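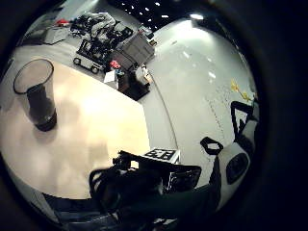 Budgeting for hand-held gripper tools in a shared teaching laboratory

Posted by Brândușa Ardeleanu in Equipment and Procurement

I am responsible for the equipment plan of a small robotics laboratory attached to a technical college. In September we must submit a purchasing request covering the coming two years, and I would be grateful for guidance from members who have completed a similar exercise.

The request concerns hand-held gripper tools with a wrist camera, to be used by students for recording simple tabletop tasks: placing a cup, moving a bottle, opening a box. The recordings will later be used to train a fixed arm that we already own. We have received one written offer, from Hiltora, at 1096 per unit before tax. The offer includes the gripper body, the camera mount and a set of printed markers. It does not include the camera, the glove, the straps or any storage media.

My department head would prefer to purchase 15 units at once, so that a full class may work at the same time. I am inclined to begin with fewer. Our room is also in use for mobile bases, and floor space is limited. I would appreciate advice on three matters: the number of units to request, the items that are commonly forgotten in a first budget, and whether a service agreement is advisable for equipment of this kind. I should add that unspent funds cannot be carried over to the following year.

Vasilică Dumitrescu

I prepared a comparable request for our institute and can report how it was received. We asked for seven units and were granted all of them. In practice the number of tools was not the limiting factor. The limiting factor was the number of tables that could be kept clear and evenly lit for a whole session. Students work in pairs, with one person recording and one person resetting the objects, so a class of 15 would keep seven tools occupied, with one student assigned to checking files. I would therefore advise you to request seven and to describe the pair arrangement in your justification. Reviewers respond well to a figure that is tied to a seating plan.

With regard to forgotten items, our first budget omitted the following:

Spare straps and glove parts. Straps stretch and the fastenings wear out. Gloves should be ordered in more than one size, and each student should have a clean liner.
Replacement markers. Printed cards become scratched and bent at the corners. Once a card no longer lies flat, the tracking suffers and the session may have to be repeated. Ask whether the supplier will provide the print file.
Cables of the correct length, with clips to hold them to the forearm.
Storage. We record every session in full and retain the original files until the training run has been accepted. A shared drive was filled during the first term.
Objects. Clear plastic cups are inexpensive, but they crack, and they are among the harder objects for the software to handle. Please purchase several kinds, and keep one unused set for evaluation.
Floor tape, for marking where people should stand and where carts may be parked.

I would set aside a single line of 2000 for all of the above. Ours was smaller, and we were obliged to apply for a supplement in the second term, with a new set of signatures.

As for the offer itself, a camera mount without a camera is a risk. Wide-angle lenses differ in their field of view, and a mount that suits one model may leave too much of the hand in the picture with another. I would ask Hiltora to name in writing the camera models for which the mount was designed, and to state whether calibration files are supplied for each.

Manole

Do not pay for the service agreement. We had one with a different supplier and used it once, for a screw. Buy one spare gripper and take parts from it when something breaks. Also check the weight before you order anything. Ours were fine for ten minutes, and after that everyone wanted to sit down.

Mechthild Widmer

I agree in large part with Mr. Dumitrescu, although I would treat two points differently.

First, the timing. As your funds cannot be carried over, I would divide the request between the two budget years: four units in the first and three in the second. The design of these tools changes quickly, and the later units may well be improved. The disadvantage is that you could find yourself with two versions in one room. Please ask the supplier to confirm that the fingers and marker cards will remain interchangeable, and have this confirmation attached to the purchase order. We did not do so with our Tollex units, and we now maintain two boxes of parts that do not fit one another.

Second, the service agreement. The previous reply is correct as far as mechanical repair is concerned. Software support is a separate question. If your institution has a staff member who can maintain the recording and calibration programs, no agreement is needed. If that work would fall to students who graduate, I would include support for the first year only and list it as its own line, so that it can be removed without affecting the rest of the request.

I would also recommend that you obtain a second offer. Many procurement offices require one above a certain amount, and seven units at the quoted price come to 7672 before cameras. Our own office returned a request for this reason alone, and the delay cost us most of a term. Prutura has supplied our institute with mounts and brackets and will quote for small quantities.

Finally, please include the floor plan. Mobile bases and people wearing cabled equipment should not share a walkway, and a safety officer will ask how they are to be kept apart.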